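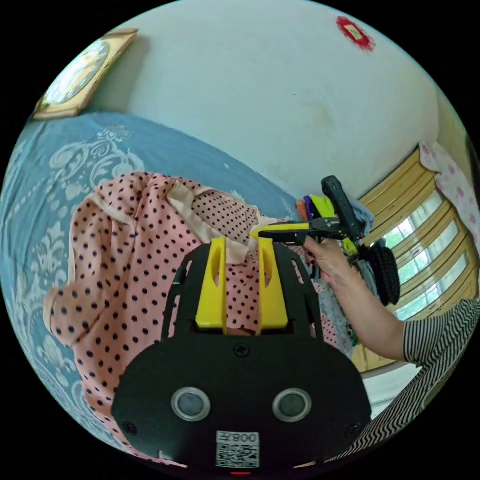
Fig. 1. Yellow gripper fingers, with fabric showing in the gap between them.

Where Do Our Clothes Go? A Project on Keeping, Fixing and Giving Away
Laur College, Everyday Materials course
May 18, 2026

I picked this topic in March because my closet rod fell down. It had been bending for a while (I ignored it), and when I finally put everything back up I found a sweater I'd bought twice. Same sweater, same color! So when we were told to choose something from daily life and study it properly, I already had my question: what happens to clothes between the day we stop wearing them and the day they leave the house?

What I did

I asked ten households in Skerkine to keep a simple log for me. Most are on my side of town and a couple are out in Skollness, where the nearest donation bin is a bus ride away. Every time somebody in the house made a decision about a piece of clothing, they wrote it down. Keep, fix, pass on to someone, donate, cut up for rags, or throw out. They could add a reason if they felt like it, and wow, did some of them feel like it. I have one full page about a raincoat.

The logs ran for nine weeks and I ended up with 2,543 entries, far more than I'd planned for. I typed them all into a spreadsheet myself, and I would not do it that way again. Next time it's an online form from day one. Handwriting was a real problem, and I had to leave "tan thing, again" as its own category for a while before I gave up and asked.

What I found

Keeping won by a mile. I expected that, but I didn't expect how often the same piece would come up again and again. People would pull out a pair of pants, think about it, and put it back, and then do the exact same thing two weeks later. I started calling these boomerangs in my notes and the name stuck, so it's in my charts too. Boomerangs were mostly pants, dress shoes and anything that had been a gift.

The reasons were my favorite part to read. "Might fit again" was in nearly every log. "Cost too much to give up" came up a lot with coats. Kids' clothes were handled much faster, as they're outgrown and gone, often straight to a cousin or a neighbor, and it was rare for anyone to write more than a word or two about them.

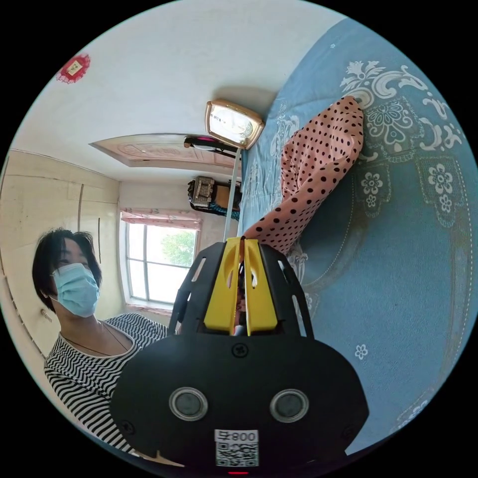
Fixing was the sad category. Plenty of things were marked "fix," and then hardly any of them showed up later as fixed. Missing buttons were the main one. I figured people didn't know how to sew on a button, but when I asked, almost everybody said they did. They just didn't have the right thread in the house, or the button was in a jar somewhere, or the shirt had slid to the bottom of the mending bag. My own mending bag has had the same skirt in it since high school, so I'm not judging.

Donating was lumpy. Nothing for weeks and then two huge bags in one afternoon, usually before a visit or after a bad rainy weekend indoors. Stusia, the secondhand shop near the Skerkine library, let me hang around the drop-off table for a morning, and it looked the same from their side. They get very little and then they get a mountain. They also told me they'd much rather have clothes on hangers than stuffed in bags, and I've changed how I drop mine off.

The Skollness logs had more rags and more hand-me-downs and barely any donations. With so few homes out there I can't claim much from that, but the distance to the bin seems like a pretty likely explanation.

Problems

My households were people I could reach, meaning friends of my family and people from my building, so they aren't a fair sample of the town. I also think writing things down changed what people did. One log had a note next to an old bathrobe that said "keeping, but now I feel watched." Fair enough. And spring is when a lot of people clean out closets anyway, so a fall version might look quite different.

The report limit was 4,000 words and my first draft blew right past it, mainly thanks to the raincoat. The charts and the blank log sheet are in the appendix. If anyone in next year's group wants to reuse the sheet, please make the "reason" box bigger.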